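Chapter 4
Light and Shiny Surfaces

Light that strikes a surface can be absorbed, passed through or reflected. A smooth surface sends most of its reflected light off in one direction.
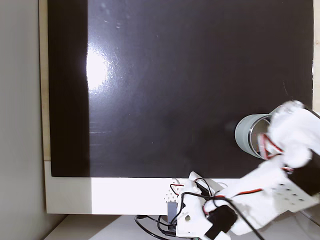

A rough surface, such as paper, scatters light in all directions. Its colour looks much the same from every seat in the room.

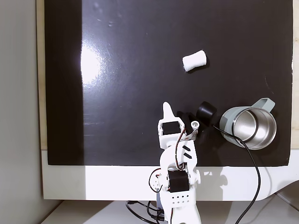 Figure 4.2 Glare on a glossy black board.

Dark gloss paint absorbs most light, but its top layer still reflects.

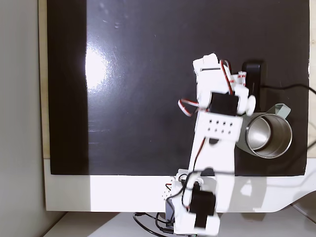
At what angle does a ray leave a mirror if it arrives at 15 degrees to the normal?
It leaves at 15 degrees, on the other side of the normal.

Section 4.1 begins with the law of reflection.
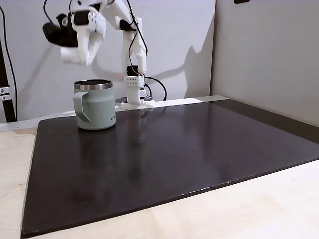 You will need a torch, a protractor and 2 flat mirrors.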